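Dry Goods on the Table: Notes for My Talk
Sayaka Ichikawa
Stavonlow Community Kitchen, small room, 9/27/26

Opening (speak slowly)

Good evening, and thank you for coming. My name is Sayaka Ichikawa. I work in the kitchen shop Wukerano, and for 11 years I have helped people to choose containers for their homes. Tonight I will talk about sugar, salt and flour, and about the vessels we keep them in. English is my second language, so please raise your hand if a word is not clear.

Ask the room: who keeps sugar in the paper bag it came in? Wait for the hands. I did the same until I moved to my second apartment. The bag had a small hole at the corner, and I found sugar in the drawer, under the drawer and in one shoe.

Part 1. What a dry powder needs

A powder wants to stay dry. This is the first rule, and most of the other rules come from it. Sugar takes water from the air and becomes hard. Salt does the same, and in a wet summer it can be like a stone. Flour has a different problem, which is insects. A lid that sits well on the rim helps with all of them.

The place also matters. Please do not keep sugar above the kettle or next to the stove. In my own kitchen the sugar was beside the rice cooker for one whole winter. In February I had to break it with the back of a spoon.

(If somebody asks about rice grains in the salt: yes, my mother does this also. I do it in the shaker but not in the big container.)

Part 2. Why I like a pitcher

Most people think of a jar first. A jar is good when you take sugar with a spoon. But when you bake, you want to pour, and pouring from a wide jar is difficult. The sugar comes slowly, then it comes all together.

A pitcher has a handle, so one hand is enough and the other hand can hold the bowl. I prefer clear glass. You see how much is left and you do not need to open the lid. A long handle is more comfortable for me than a small round one, because my fingers do not touch the glass.

Put up the slide now. Give people a moment to look before speaking.

The pitcher is glass, with a beige plastic lid and a long beige handle. Look at the bottom, where the white powder lies in a slope, higher on one side. A powder does not make itself flat as water does. If you want to read the level, first shake the vessel a little from side to side.

I can not tell from the slide if it is sugar or salt, and neither can you. Keep this thought, we will need it in the next part.
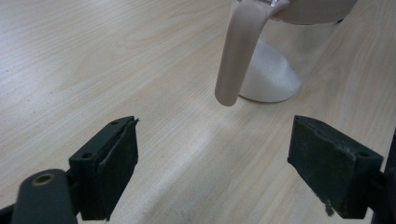

Part 3. Labels

Sugar and salt look the same behind glass. I know a family who made a birthday cake with salt. They ate the strawberries and left the rest.

My advice is a label on the vessel itself. Do not put it on the lid, since lids change places when you wash them. I write the name and the month when I filled it. A simple paper tape is fine. The label maker from Kikuchi is also nice, but the tape for it is not cheap.

Show the 6 labels from my bag and pass them around. Remember to collect them.

Part 4. Washing and filling

Finish the old sugar before you add the new. Wash the vessel with warm water and a little soap. Take off the lid and clean under the rim, where fine powder likes to stay. If the lid has a metal part, dry it with a cloth.

Then leave everything open for 24 hours. I know this is long. Glass looks dry much earlier, but the place where the handle meets the lid can hold some drops, and one drop is enough to make a lump.

For filling, roll a clean sheet of paper into a funnel. Pour slowly, or you will have a white cloud on the table. Please do not fill to the top. When it is too full, the first pour will always go over the bowl.

Tell the Trasex story here if there is time: I bought their tall container, filled it with 655 grams of sugar, and after that it did not fit on my shelf. Measure the shelf first!

Part 5. Questions

Likely questions and my short answers:

Can brown sugar go in a pitcher? I would not do it. It is sticky and does not pour well. A box with a tight lid is better.

Is plastic all right? Yes, it is lighter and does not break. After some years it can look cloudy.

How to save hard white sugar? Put it in a strong bag and roll it with a rolling pin.

Thank everybody. The tea is on the table near the door, and the cups must go back to the kitchen before we leave.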